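Sábado, por la tarde

Cambio del recambio del difusor antimosquitos. Lo apunto aquí porque la última vez no lo apunté y luego no supe decirle a Umut cuánto había durado la botella. Ahora ya lo sé: nada, no lo sé. Empiezo la cuenta hoy.

Situación de partida. El difusor sigue donde lo puse en junio, en la última toma de la regleta de la pared, encima de la mesa larga. La regleta cuelga del gancho adhesivo azul del pez. Gökçe insiste en que un gancho con un pez rosa no es un soporte técnico. Le he contestado que la carga admisible no depende del dibujo. El gancho lleva puesto desde que quité el de Bilgin, que se despegó dos veces y se llevó la pintura en la segunda.

Preparación: mesa despejada, el recambio de pie sobre la madera, a la izquierda, lejos del borde. He dejado el móvil en la otra habitación para no apoyar la botella encima, que ya me conozco.
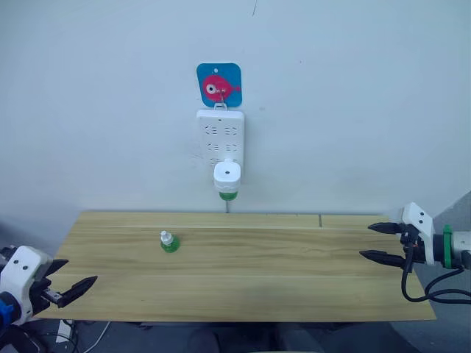

El problema de esa altura es el cable. Baja recto hasta la parte de atrás de la mesa y, si uno tira de la regleta hacia delante, el peso se va al gancho y el adhesivo trabaja a despegue, que es justo como peor trabaja. A cizalla aguanta bien. Por eso sujeto la regleta con una mano y extraigo el aparato con la otra, en horizontal, sin palanca. Debería cortar antes la corriente en el interruptor. En junio no lo hice. Hoy sí.

Otra cosa sobre la posición. Orhun Eren, que vino a medir la ventana, opina que el difusor tendría que estar más bajo y más cerca de la puerta del balcón. Puede ser. El prospecto del modelo de Duven que tenía antes pedía el aparato vertical, la botella hacia abajo y nada encima que tapara la salida. Las tres condiciones se cumplen en la última toma de la regleta. Si lo subo una posición, el cuerpo tapa la toma inferior y pierdo un enchufe. Se queda donde está.

Sobre la extracción de la botella. El cuello entra en el calefactor y en el mío hay que girar antes de tirar. La primera vez tiré sin girar y me quedé con el collar en la mano. Hay que sujetar el calefactor por el cuerpo, nunca por las clavijas. Las clavijas las reviso siempre que lo tengo fuera: que estén paralelas y sin manchas oscuras. También miro las ranuras alrededor del hueco del cuello, donde se acumula pelusa. Se quita con un pincel seco. Con un trapo húmedo no, por motivos evidentes, aunque Doğukan Karaca lo hizo el año pasado con el suyo y no pasó nada. Una muestra de uno.

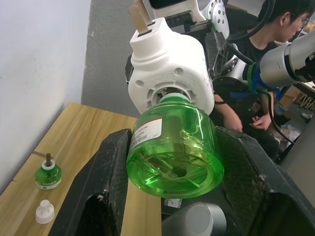
La botella puesta en el calefactor, con las clavijas a la vista; detrás, en la mesa, la otra botella con la mecha al aire.

Anotación sobre las mechas. La varilla tiene que quedar centrada en el anillo que calienta. Si roza por un lado, evapora mal y huele a tostado. No la toco con los dedos. La botella sin tapón no la dejo tumbada ni un momento: el líquido sube por la mecha de todos modos y la madera de esta mesa lo absorbe. Hay un cerco junto a la esquina, de otra temporada, que no sale ni con jabón ni con el producto de Gerkska, y el producto de Gerkska quita hasta el barniz.

El tapón lo guardo en el cajón. Sin tapón no hay forma de sacar la botella a medio gastar en octubre y conservarla hasta la primavera. En casa de Cherry Mae los tiran todos y luego envuelven la botella con film de cocina. No funciona, se lo he dicho.

La marca de nivel la hago con rotulador fino en el lado sin etiqueta. Una raya a la altura del líquido cada sábado. Con eso sale una curva de consumo decente sin pesar nada. El año pasado pensé en pesarla con la balanza de cocina y el error de la balanza era mayor que el consumo de una noche.

Reconexión. Con el interruptor apagado, aparato a la toma, empujar hasta que el cuerpo asiente del todo y entonces encender. El piloto rojo de la regleta es pequeño y a pleno día hay que acercarse para verlo. El difusor de Wondoneo que tenía mi hermana llevaba piloto propio, en verde, y uno sabía a qué atenerse. Aquí me fío del de la regleta.

Ya que estaba pegado a la pared he mirado el estado de la pintura. Hay roces oscuros al lado de la regleta, finos, como arañazos en rama, más juntos cuanto más cerca del canto. Sospecho de la propia regleta, que se balancea cada vez que alguien enchufa algo con prisa. Me consta que la prisa es mía en la mayoría de los casos. 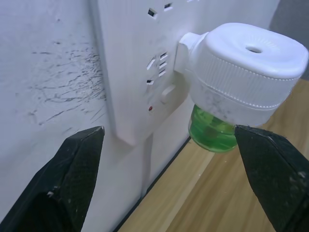

Pendiente

Goma de borrar blanca para los roces. Si no salen, retoque con lo que quede en el bote del trastero, ref. 313, si no se ha secado.

Un punto de masilla adhesiva detrás del extremo inferior de la regleta, para que no oscile. Tiene que poder quitarse. Hüsnü Soylu me ofreció dos tornillos y dos tacos, pero por esa pared baja algo hacia la caja de empalmes y no pienso taladrar sin saber qué.

Comprar recambios, paquete de 4. El suelto sale caro y el de la esquina los tiene al sol en el escaparate.

Preguntar a Umut si en su cuarto le molesta el olor. A mí no, pero yo duermo con la ventana abierta y eso invalida cualquier opinión mía sobre el aparato.

El gancho merece párrafo aparte. Está un poco girado. No sé si lo pegué así o si ha ido cediendo. Para salir de dudas he hecho una marca de lápiz en la pared, al ras del canto inferior de la placa, casi invisible. Si dentro de un mes la placa ha bajado respecto a la marca, lo cambio. Si no, lo pegué torcido y se acabó el asunto.
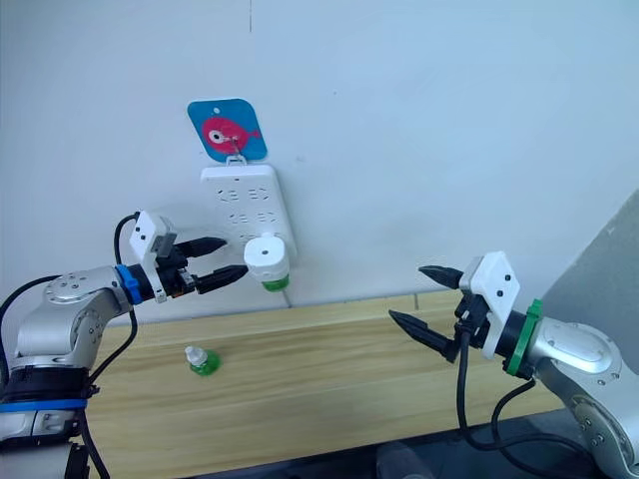

La anilla blanca de la regleta cuelga de un gancho pequeño. De ahí, supongo, parte del balanceo. Un trozo de tubo termorretráctil en el gancho lo arreglaría: aumenta el diámetro y además evita que el metal vaya comiéndose la anilla. Tengo tubo negro y tubo transparente. Pondré el transparente, que ya bastante se ha comentado el pez.

20:40. Encendido. Ventana cerrada para esta primera hora, puerta entornada. El olor, el de siempre, muy leve junto a la mesa y nada desde la cama.

22:15. Un mosquito en el pasillo. Fuera del alcance del aparato, no computa. Primera raya de rotulador hecha antes de conectar, en el borde superior del líquido. La siguiente, el sábado que viene. Apago la luz.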